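The Big Jar With the Red Lid

A love letter to salt-and-pepper powder, and to putting it on nearly everything

My first fries with jiaoyan on them came out of a paper cone in the parking lot behind Albers, the grocery on the north side of Trovel, and I ate them so fast that I went back and stood in line again. They were ordinary fries. What was on them tasted of salt, then of something warm and toasty, and then came that little electric hum at the front of the tongue that means Sichuan pepper. I asked what it was. The cook reached behind her, held up a jar as long as her forearm, and said, "Salt and pepper."

Well, yes and no! Jiaoyan (椒盐) does translate as pepper salt, but the pepper in the classic version is the rosy husk of the Sichuan peppercorn, toasted in a dry pan with salt and then ground. If you've ever ordered salt-and-pepper shrimp or salt-and-pepper squid and wondered why your own attempt with the two shakers on the table fell so flat, this is probably why.

I make my own sometimes, and I'll get to that. But I've also become a devoted buyer of the ready-made powder, the kind that comes in a tall jar and looks, from across a room, like it might be milk powder or very fine breadcrumbs.

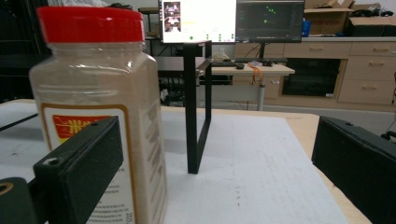 Last updated in September, with a corrected oven temperature for the peanuts

I adore a jar like that. Square shoulders, clear sides so you can see how much you have left, and a bright red screw lid with ridges you can grip with floury fingers (and if you're frying, your fingers will be floury). You can find it at the back of a crowded shelf without your glasses. Mine lives beside the stove at arm height, on the side away from the burners, and it gets more use than the paprika, the cumin and the garlic powder put together.

The color surprises people. They expect gray and black specks and they get a soft, pale beige. Don't judge it by its looks. Put a pinch on a slice of cucumber and wait a second.

Start with fries, obviously. Fry or bake them however you like, tip them into a wide metal bowl while they're still sizzling, and toss with the powder right then. Go in with half a teaspoon for a big bowlful, toss, taste, and add more if you want it. Leave the regular salt out completely. I've ruined a whole batch by salting from habit and then reaching for the jar, and there's no way back from that except a lot of plain rice.

Next, mushrooms. Oyster mushrooms are the best for this because they tear into ragged strips with frilly edges. Toss them with cornstarch and a spoonful of flour, shake off the extra, and fry in 2 batches until the edges are stiff and golden. While they drain, put a little oil in a clean pan with sliced scallions, a chopped green chile and more garlic than seems polite. The second it smells wonderful, in go the mushrooms and a generous shake of powder, three tosses, out. I've served this to people who claim to hate mushrooms and had to hide a plate of them in the oven for myself.

Tofu works the same way (firm, cut in cubes, patted very dry), and so do shrimp in their shells, and so do chicken wings. For wings I bake instead of frying. Pat them dry, toss with a spoonful of baking powder, spread them on a rack and give them a hot oven until the skin crackles. The seasoning goes on at the end. If it goes on at the beginning the toasted flavor dulls, and you'll wonder where it went. 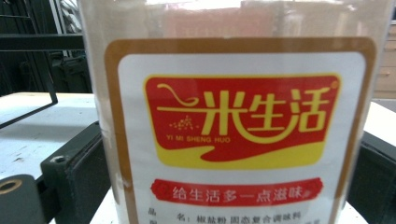
Less at once and more often is how Svenja Petersen would have us all do it. She runs a Thursday-less, menu-less little kitchen called Evia and she thinks most home cooks shake the jar once, hard, over the top of the pile, and then call the dish too salty when really the top was too salty and the bottom had none. Her method is to take the powder between her fingers and let it fall from high up, turning the food with her other hand. She also thinks I'm wrong about wings and should be frying them. We've agreed to go on disagreeing.

She did convert me on one thing, and that's reading the label. 椒盐粉 is the name to look for, jiaoyan fen, pepper-salt powder. After it you may see 固态复合调味料, which means solid compound seasoning, a wonderfully stern phrase for something so cheerful. Compound means it's a blend, and blends differ a lot from one maker to the next, so taste a new one on its own before you cook with it. The front of a jar can be charming, too. There's one from 一米生活 (Yi Mi Sheng Huo, in small yellow capitals) with a red ribbon across it reading 给生活多一点滋味, or "give life a little more flavor." I'd put that on an apron.

Now, the homemade kind. It takes 8 minutes and your kitchen will smell incredible. Put 5 tablespoons of coarse salt and 2 tablespoons of Sichuan peppercorns in a dry, heavy pan over a low flame. Pick out any shiny black seeds first, they're gritty and do nothing for you. Stir without stopping until the salt turns a shade darker and the peppercorns smell like citrus peel and pine. Let it all get completely cool, then grind it and push it through a sieve. It's coarser and louder than the bought powder, and it fades quickly, so make it in small amounts and use it up on things where it can show off: roast duck, a soft egg, slices of cold pork.

The bought powder is finer and clings better, and that makes it the one for anything crisp. I keep both.

A few more places it has gone in my house this year. On popcorn, with butter. On corn on the cob, with lime. Into the flour for onion rings, just a little, with the rest on top. Over raw peanuts turned in egg white and baked at 300 degrees until they rattle on the tray (600 grams of them vanished in one evening of cards). On watermelon, which got me some looks at the Steltotora street supper until people tried it, and then I couldn't get my plate back.

Keep the lid screwed down tight and never shake the jar over a steaming pan. The steam gets in, the powder cakes, and you'll be chipping at it with a chopstick. Spoon what you need into a small dish before you turn on the heat. If it has already caked, break it up with a fork on a dry plate and use that part first, tonight, on potatoes.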